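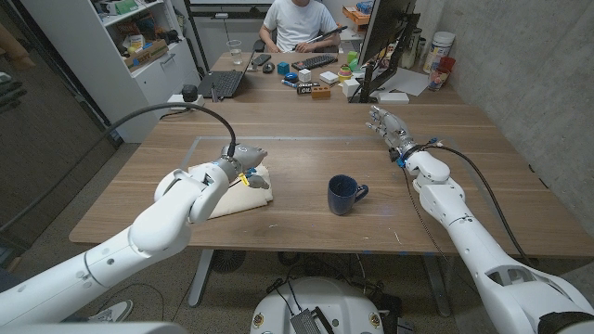
Figure 1. Test table with the folded cloth and the mug; the second desk is behind it.

January
By Bảo Tiêu and Khoa Đinh

Filed under: Student Projects / Workspace Studies

3. Table layout and surface wear

The Urnby project looked at how a shared work table holds up under daily use. Two wooden tables were pushed together. The near one was kept for test items, and the far one stayed in use as a normal desk with a laptop, a keyboard and a mouse.

A thin gray rectangle marks the test area on the near table. Only two items were used in this part of the study: a beige cloth, folded flat on the left, and a dark navy-blue ceramic mug set slightly right of center. The mug handle points right.

Each layout was held for 90 minutes. We logged 387 placements in total, and item positions were measured from the near left corner of the rectangle. The cloth drifted more than the mug — mostly along the grain — and had to be refolded between sets.

The tabletop has small light scratches. We did not record its condition before the project began, so none of them can be tied to the mug. A second table with a clean surface would be needed to settle this.

Raw position data is stored in log 3043. Section 4 covers the cloth folds.

Related reports
Weveleo: Shelf Spacing in Small Storage Rooms
Després: Noise Levels in a Shared Study Room
Flirix: Desk Clutter and Search Time, Part 2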